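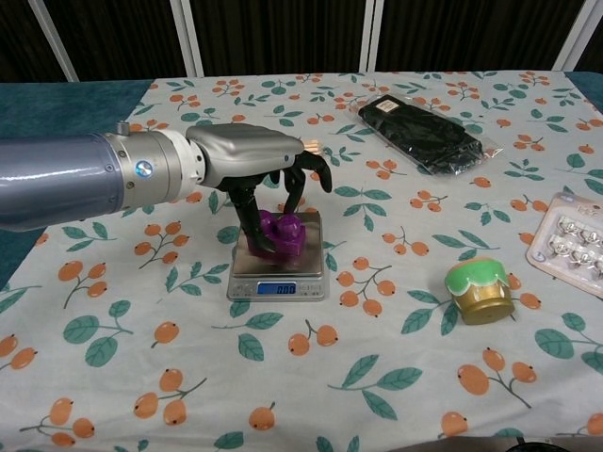 Purple plastic on the kitchen scale.

PRESS RELEASE
For immediate use

Stesdale's toy swap goes postal this April

Hello from Pata! We're the toy swap that started on a trestle table in Stesdale, and I'm very pleased (and a bit nervous) to tell you that from April you'll be able to swap with us by post.

If you haven't come across us before, it works like this. You bring in the toys your children have grown out of, we check them over and clean them, and you go home with something different. Last year 969 toys changed hands and 328 families joined in, and I still can't quite believe it when I see those numbers written down. I thought we'd be swapping the same three jigsaws for ever.

The trouble has always been getting to us. The Macapagal Rooms are lovely and the tea is good, but if you live up the valley the bus leaves you standing at the stop for ages, and carrying a garage or a doll's house home on it is no fun at all. People kept asking whether we could just send things. So now we will.

Postal members pay £18 a year. For that you get a box every eight weeks, packed to suit the ages you give us, with a returns label tucked inside. Keep what your children love, send the rest back along with anything of your own you'd like to swap, and we'll start on the next box. Brothers and sisters can share a membership, and grandparents are very welcome too.

We do have to be a little bit fussy. Postage goes by weight, so big ride-on toys and anything with a heavy base will stay at the Rooms, where you can still come and try them out. Please don't send us soft toys, slime, or anything with a cracked battery cover. Chunky plastic toys and wooden puzzles are perfect, and we can never have enough farm animals. A missing piece is fine for building sets, but do put a note in!

Okunlow, the box makers on the Stesdale road, are supplying the cartons at cost. They're plain brown and sturdy, and children are allowed to draw on them. I rather hope they will.

The Saturday-style browsing you're used to isn't going anywhere, and walk-in swaps stay free. Doors still open at 10am and the kettle goes on soon after.

Sign-up forms are at the Macapagal Rooms and at Stesdale Library. Reporters who'd like to come and see a box being packed can ring the Pata desk at the Rooms any morning before noon.

ENDS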